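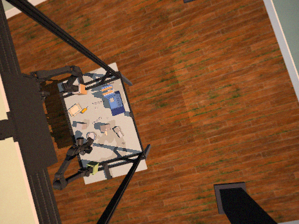
The Gostley Two-Arm Challenge is a student robotics competition in which school and college teams program a pair of robot arms to sort and move small objects on a table. It is run by the Redstead robotics club and takes place entirely in simulation, so teams need no hardware of their own. The final is held each May.

History

The competition began as a class project at Redstead, where students shared a single simulated workstation and took turns running their programs on it. Teams from Gostley joined the following year and gave the event its name. A team from Bragança was the first to enter from outside the country. The most recent season drew 57 teams.

Format

All teams use the same simulator, Brillarden, and the same two arms. Each team has up to 8 members. The organizers release a practice table in the fall, and the layout used in the final is kept back until the morning of the event. Objects include blocks, boxes, dishes, trays and thin utensils. The thin items are generally considered the hardest, as they lie nearly flat on the tabletop.

A run lasts 200 seconds of simulated time. Programs may read the arm's joint positions and the simulated camera views – object coordinates are not supplied.
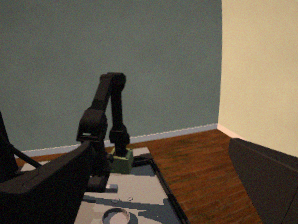 Early rounds can be completed with one arm while the other stays parked. Later rounds require both, and teams lose points if the arms touch each other or the support frame. A dropped object may be picked up again without penalty if it is still on the table.

Scoring

Points are given for each object placed, with a bonus for unused time. The highest season total to date is 1,415 points, set by a Redstead team. Ties are settled by a further run on a new layout.

Related events

A shorter version for younger students uses one arm and blocks only – it has no time bonus.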